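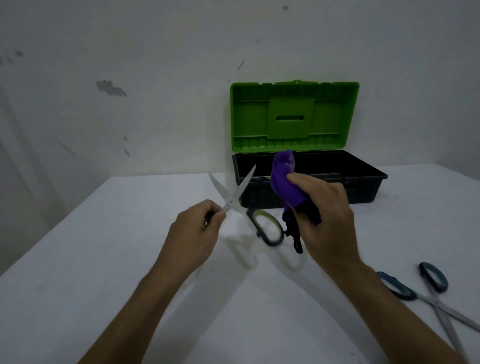

We started putting automation into the tool return bench at the Ukholm shop in June, and I have been meaning to write down how it went while I still remember the order of things. For anyone new to this blog, I work in a sewing and upholstery repair place. We do seat covers, tents, awnings and bags. Everything that goes out to a work table in the morning comes back to one bench in the afternoon, and someone has to look at it, wipe it and put it back where it goes. Scissors are most of it. You pick up a pair, open the blades all the way, look down both edges, and then it goes in the box with the green lid or it goes to be sharpened. A cloth stays in the other hand. It takes a few seconds a pair when you know what you're doing, and it is most of what I did between three and five o'clock for years.

The new system is called Flarnora. It is a sorting arm with a tray under it and a light on top. Someone dumps the returned tools into the tray, the arm picks them up one at a time, and it drops them into bins by type. The company that installed it said it would handle over 2,000 items a week. We have never had that many items in a week, so I can't say if it's true.

What it does well is separate. Fabric shears, thread snips, seam rippers and chalk holders all used to come back in one heap, and I would spend the first part of the job just pulling them apart. I don't do that anymore. The bins are ready when I get to the bench and I start with the part that needs looking at.

What it doesn't do is the looking. It was supposed to. The first version had a blade check, where the arm held the scissors up to the light and gave them a pass or a fail. It passed a pair with a nick near the tip that would have pulled a thread across a whole awning panel. It failed clean pairs because of lint. After 3 weeks of this Tetteh Lamptey, who runs our floor, had the blade check switched off and gave that part back to us. I thought that was the right call and I still do.

So the job is different now. Before, there were four of us who took turns at returns, and it was a slow job where you could talk. Now it's two of us, me and Jericho Saludo, and we only do inspection. The other two went to cutting. One of them asked for it and the other didn't. She has told me she misses the bench. I don't think the people who planned this knew that anyone liked it.

My hands get more tired than they used to. When sorting was part of the work I would sort for a while and then inspect for a while, and the sorting was a kind of rest. Inspecting for the full stretch is the same squeeze and the same turn of the wrist over and over. I brought it up on a Wednesday at the start of the shift, and Tetteh changed the schedule so that we swap out every 40 minutes with someone from packing. That helped a lot. It wasn't in the plan that came with the machine.

The machine stops, too. Elastic and loose straps get caught in the fingers, and then it sits there with its light blinking until one of us goes over. Jericho keeps a hook on a string by the tray for this. On a bad day it stops 12 times. On a good day you forget it's there.

Pay stayed the same. They did say that the inspection job might get its own title, with a raise, once the other shop in Proludcombe has its machine running. That was a while ago. I have asked twice and will ask again when the new schedule comes out.

The Proludcombe people are coming to spend a day with us before theirs goes in. I plan to show them the hook first, and then the swap schedule, and I'll tell them to ask for the schedule before the arm is bolted down. If you work somewhere with a setup like this and you've found a better way to keep straps out of the gripper, leave a comment. We tried tying them up with rubber bands and the bands got caught instead.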